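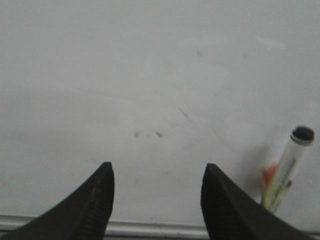

A whiteboard with cloudy traces of old writing and a few small dark marks.

Why Doesn't a Whiteboard Wipe Clean?

You write your spelling words on the whiteboard. You rub them out with the eraser. The words are gone, but the board still looks a little cloudy. There may be gray patches and a few dark specks that stay put however many times you wipe. Where do they come from?

To answer that, you have to know what is in the pen.

What is in a whiteboard marker

The ink in a whiteboard marker has three main parts. One is the color, called the pigment. It is a very fine powder. Another is a liquid that carries the powder out of the pen and onto the board. In many markers this liquid is a kind of alcohol. It dries quickly, and that is why the pen has a sharp smell when you take the cap off.

The third part is the clever one. It is an oily or slippery material called a release agent. It gets between the color and the board and stops the color from holding on tight. When the liquid has dried into the air, the color is left lying on the board in a thin, dry layer. Your eraser can push it off.

A permanent marker has a sticky material called resin in place of the release agent. The resin glues the color down.

Why the board has to be smooth

Whiteboards can be made of different things. Some are steel with a glassy coating called enamel baked onto it. Some are made of glass. Cheaper ones are often a hard board covered with a shiny layer of plastic or paint.

All of them start out very smooth, with hardly any tiny holes for ink to get into. Compare that with a sheet of paper. Paper is made of fibers tangled together, and ink soaks down between them. You can't wipe ink off paper, because the ink is inside it.

What is ghosting?

The pale, cloudy marks left on a board after erasing are called ghosting. Sometimes you can still read the old words. Other times everything has been smeared together and it just looks like fog.

A dry eraser moves a lot of ink powder, but it doesn't pick up all of it. Some gets spread across the board in a thin film. If the eraser is already full of powder, it spreads even more. The middle of a board often gets the worst of it, as that is where people tend to write.

Ghosting also gets worse as a board gets older. Every wipe rubs the surface a little, and after years of use it can have many scratches too small to see. Powder settles into them. Ink that has been left up for weeks is also harder to remove than ink from this morning.

What about the small dark marks?

A speck or a short streak can have several causes. The tip of a marker may have touched the board by accident. A bit of ink may have been missed by the eraser. It could also be a dent or scratch that has filled with color. One way to find out is to rub the mark gently with a damp cloth. If it moves, it was on top of the board. If it stays, it may be down in the surface.

Try it: the two-wipe test

You need a small whiteboard, a whiteboard marker, a dry eraser, a damp cloth and a dry cloth. Ask a grown-up before you use a board that isn't yours.

1. Draw two thick squares side by side and color them in.
2. Leave them for 20 minutes.
3. Wipe the first square with the dry eraser.
4. Wipe the second square with the damp cloth, then dry it.
5. Look at the board from the side, with your head near the wall or table.

Which square left more behind? Look at the eraser and the cloth too. Then try again with another color. You may find that some colors leave more of a trace than others.

Words to know

Enamel: a hard, glassy coating baked onto metal.
Ghosting: faint marks left after writing has been erased.
Pigment: the powder that gives ink its color.
Release agent: the slippery part of the ink that lets it wipe off.
Resin: a sticky material that helps ink hold on.

Written by Maricel Belmonte
Updated 2026-07-06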